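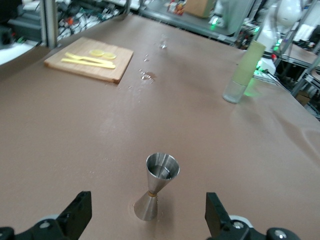 The jigger between the open fingers, with the lemon board behind it.

Handout 3: The pouring project
Notes by Jouko Kiiskinen

Okay, so you've all survived the pick-and-place block that we started in September, and now we get to spill things! The project for the rest of the course is a simple drink: measure, pour, garnish, serve. I picked it because every step looks like nothing when a person does it, and then you try to write down what your hand was doing and you're stuck for an hour (I was, anyway).

Start with the jigger. It has two cups, a wide one and a narrow one, joined at a skinny waist, and that waist is where most of you will want to grab. Go ahead and try it, but watch how close the fingertips come to the paper on the way down. Orest Hordiienko's team goes in a little higher, on the upper cone, and then has to fight the slope of the metal, so they close slowly. I like both answers. Write up whichever one you choose and tell me what you gave up for it.

Clear things are the next headache. Glass and water don't give the camera much to hold on to, and what you do get is mostly highlights and a rim.

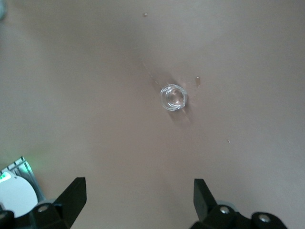 Last year Yurii Vakulenko trained a very nice little detector that was completely in love with droplets. It found cups all over the table! So please put spills in your training pictures on purpose, with the cup near them, far from them, and missing altogether. I'd like 200 labeled pictures per team, and please don't take them all at the same time of day.

A few bits of housekeeping, in no order:

Keep your pours to 30 ml until Volodymyr Dmytriv has signed off on your wrist speeds. Tilt first, then slow down well before you think you need to.

Lemon goes last. Slices are slippery and they like to stick to the board, so plan on a sideways nudge before the lift.

Change the paper when it starts to ripple. Rolls are in the Enport cabinet, second shelf, next to the tape.

Log every run, the embarrassing ones too. My own best streak took around 56 tries to get going and I learned much more from the start of that log than from the end of it.

Grasp write-ups and your picture sets are due 23/12/2019, in the shared folder, one zip per team. Severyn Yatsenko is taking questions about the labeling tool, and I'm happy to look at half-finished code if you bring the log with it.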